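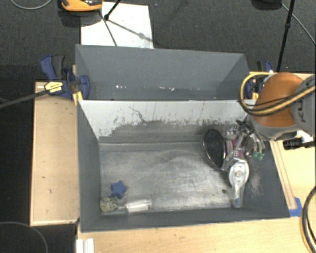

Open Day at the Domia Workshop, Stodcombe

What a fun afternoon! The doors opened at 2 and the bin-picking bench had a crowd three deep right up to closing. We all wanted to see what the orange arm would go for next - and everyone had a favorite. Mine was the dark blue star.

The team told us they keep a log of every grab they try. It stood at 3,304 when we walked in, with 2,946 marked as good picks, and they were happy to talk about the misses too (shiny things are hard, and so are see-through ones).

Kids got to call out which item they hoped would go next. Lots of cheering, lots of groans!

More pictures from the Rolix table are on the next page.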